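Is it worth paying for magnesium for sleep, or is it all marketing?

Posted in Supplements and Vitamins

Rasha Haddadin

I'm 52, not on any regular medicine, and I've been waking at three in the morning since May. I don't have trouble getting off to sleep in the first place. I just wake up, lie there, and go through my entire working life in order. My sister-in-law swears by a magnesium powder called Flasitz Night, which you stir into warm water, and she has been on at me for weeks to try it. I looked it up and it is not cheap. The tub does 15 servings, so two tubs a month if you take it every night, and of course they offer a subscription.

The thing that put me off is the wording. The front of the tub says it "supports natural calm" and the website says it is "absorbed at a cellular level", and I can't work out what either of those would look like if they weren't true. There's a page of reviews, all five stars, and a lot of them seem to have been written by the same cheerful person. The label says "magnesium complex" and doesn't say how much of each kind is in it.

I've also seen plain magnesium tablets in the chemist for a fraction of the price. So what I'd like to know is whether any of it does anything for sleep, and if it does, whether the expensive sort is different from the cheap sort. I'm not looking to be sold something. If you work for one of these companies please say so.

I already don't drink coffee after lunch and I've tried the no-phone thing.

Gurkisach

I'll give you my view, which is that most of what you're paying for is the tub.

Magnesium is something your body needs, and you get it from ordinary food: nuts, seeds, beans, wholemeal bread, green leafy veg. If someone is properly short of it, then topping it up may well help them feel better in all sorts of ways, sleep included. The trouble is that the adverts take that and stretch it to cover everybody. The studies I've managed to read on sleep were mostly small and mostly short, and a good few relied on people filling in a form about how well they thought they'd slept. I wouldn't call that nothing. I also wouldn't set up a monthly payment on the strength of it.

On the different kinds. You'll see oxide, citrate and glycinate (sometimes called bisglycinate). Oxide is usually the cheap one and isn't taken up very well, and a good deal of it carries on through, hence its use as a laxative. Citrate is taken up better but can still send you running. Glycinate is said to be gentler on the stomach, and that matches what I found. Whether it's any better for sleep than the others I haven't seen shown in a way that convinced me, though plenty of websites state it as fact and then have a shop button underneath.

"Complex" on a label makes me suspicious every time. It can mean a sensible mix, or it can mean mostly oxide with a pinch of the dear stuff so they can print the name. If they won't give the amounts, leave it on the shelf.
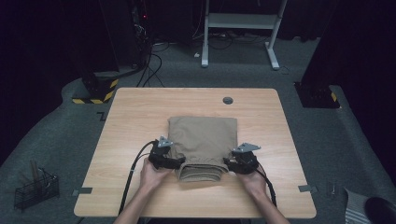
The other number to look for is the "elemental" magnesium, meaning the actual magnesium once you take away whatever it's been joined to. Some packs shout the weight of the whole compound on the front and put the elemental figure in tiny print on the back. I had one called Sultlow where the elemental amount came to 104 mg a capsule, and the big number on the front was several times that. Nothing illegal about it as far as I know, but you can see who it was meant to help.

For what it's worth I took glycinate for 3 months and kept a notebook by the bed. I wrote down when I woke and how I felt at breakfast. The first fortnight was wonderful. After that it looked just like the pages from before I started. I put the good fortnight down to hoping. Other people may get on better, and I can't prove it did nothing for me either — one person with a notebook isn't evidence of much.

If you want to try it, buy a small pack of plain tablets with the amounts printed clearly, don't go over the dose on the label, and decide beforehand what date you'll stop. And ask the pharmacist first. Anyone with kidney trouble should not be taking it off their own bat, and it can interfere with some antibiotics and thyroid tablets if you swallow them together. You say you're not on anything, but that can change and people forget to mention the powder.

I don't work for anyone who sells this.

Khalaf

i take it and sleep like a log. been 2 years now. dont know why people have to overthink it, just try it and see. mine is a supermarket one. gave me the runs at first so take it with food

Rasha Haddadin

Thank you both. Khalaf, glad it suits you, but did you sleep badly before? That's the bit I always want to know and the reviews never say.

Gurkisach, the elemental thing was new to me. I've been back to the Flasitz site and there is no elemental figure anywhere that I can find. I emailed to ask and got a reply on Thursday with a discount code in it and no number.

I'm going to leave the powder alone. I've made an appointment with the GP instead, partly as waking at three at my age could be the change as much as anything, and I'd sooner have that looked at than stir things into water.

Khalaf

not badly no. just normal

Gurkisach

GP sounds right to me. Take a week or two of wake-up times with you if you can bear to write them down, mine found that more use than me saying "I sleep terribly". And do let us know if Flasitz ever send you the number.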